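My second summer of photographing the riding school

Last August I started to take pictures at the riding school in Jotholm. I was not a horse person before, and I am still a little afraid when they come close to the fence. My neighbor Sølve Björklund teaches the small jumping class there, and he asked me if I wanted to try.

The first evening I came home with 300 pictures and I kept five. In most of them the horse was already over the jump, or it was only a tail. Sølve told me to listen to the hooves and press the button one step earlier than I want to. It took me many evenings to learn this.

I now use a shutter speed that is faster than I believed I needed, and I stand lower, almost on my knees in the sand. A gray mare called Hasel is my favorite. She lifts her front legs very neatly and she does not care about the sound of the camera.

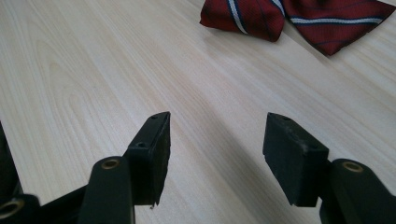
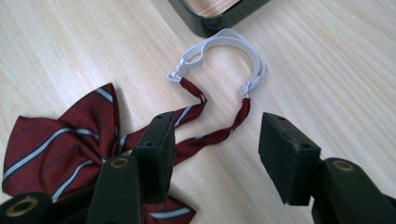

What I want to do better this year

I want to photograph the riders' faces too. Children look very serious before the first jump, and I always missed this because I was looking at the horse. I also want to delete faster. I still have some 200 pictures from one rainy evening, and they are all brown.

If you have experience with indoor arenas and bad light, please write to me in the comments.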